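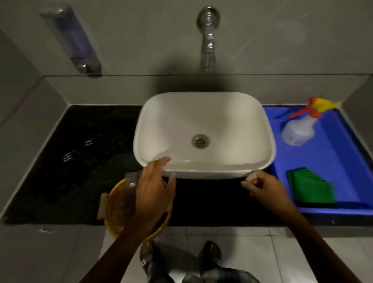
Re-sealing a granite vanity top around a vessel sink takes one evening of work and one night of waiting. The method below covers an impregnating (penetrating) sealer on a polished or honed top. It does not cover topical coatings, which have to be stripped first with whatever product the maker specifies.

## Check whether the stone needs it

Many dark granites absorb very little, and sealer applied to stone that won't take it dries to a haze on the surface. Test before buying anything.

1. Pick two spots: one near the front edge, one beside the base of the sink.
2. Put a teaspoon of clean water on each.
3. Wait 15 minutes, then blot with a paper towel.
4. Look at the stone from a low angle under a lamp.

A patch darker than the area around it means water has gone in, and the top should be sealed. No change at either spot means leave it alone and test again next April, or whenever the yearly jobs get done. On speckled stone the dark patch can be hard to see. Compare the lighter grains, which show it first.

## Materials

- Impregnating sealer, solvent or water based, rated for granite
- pH-neutral stone cleaner
- Acetone, small can
- Plastic razor scraper
- Lint-free cloths, at least six
- Foam brush, 1 inch
- Painter's tape
- Nitrile gloves

Do not use vinegar, lemon cleaners or anything sold for removing limescale. Most granite tolerates a single exposure, but some black stones sold as granite contain calcite and will etch.

## Clear the top

Everything comes off, including items that normally live against the backsplash. A basket or tray with handles saves trips. 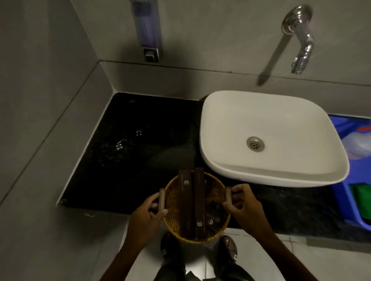

*Boxes and packet kept together in a wicker basket.*

Leave the room's door open and run the fan from this point on. If the sealer is solvent based, put out pilot lights and keep other ignition sources out of the room.

## Clean and dry

Wash the whole top with the neutral cleaner and rinse twice with plain water. Soap residue blocks sealer as well as oil does, and it collects in the band behind the sink where a cloth rarely reaches. Fold a cloth over the plastic scraper to get into the gap.

Old silicone at the base of the vessel should be inspected now. If it is sound, leave it. If it lifts at any point, cut all of it out and replace it after sealing – patching a failed bead traps water under the sink.

Wipe the bare stone once with acetone on a cloth, with the fan running. Keep acetone off plastic dispensers and off the finish of the faucet. Then let the top dry overnight. Stone that looks dry after an hour can still hold water near the sink cutout.

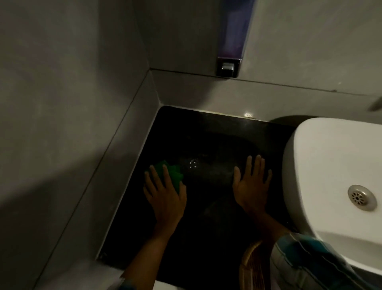

Mask the base of the sink, the bottom course of wall tile and any silicone you are keeping. Press the tape down with a fingernail at the corners. Sealer that dries on glazed ceramic can be removed, but on grout it leaves a visible line.

## Apply the sealer

1. Read the label for dwell time. Where it differs from the times given in these steps, follow the label.
2. Work in sections no larger than 3 square feet.
3. Wet the section evenly with a cloth. Use the foam brush behind the sink.
4. Keep it wet for 10 minutes, adding sealer where it soaks in.
5. Wipe off all excess with a dry cloth before it starts to get tacky.
6. Buff with a second dry cloth until no drag is felt.

Most failures happen at step 5. Haze that has already set can be softened with a little fresh sealer, left for two minutes and buffed off at once.

Apply a second coat only if the first disappeared into the stone within the dwell time. Pull the tape as soon as buffing is done.

Cloths used with a solvent-based sealer should be spread flat outdoors until dry, then discarded. Do not leave them in a pile.

## Cure and retest

Keep water off the top for 24 hours and avoid cleaners for three days. After that, repeat the water test at the same two spots. If the stone still darkens, do one more full application.

*Revised June 3, 2024. Corrections to the drying time were supplied by Gayan Gunawardena.*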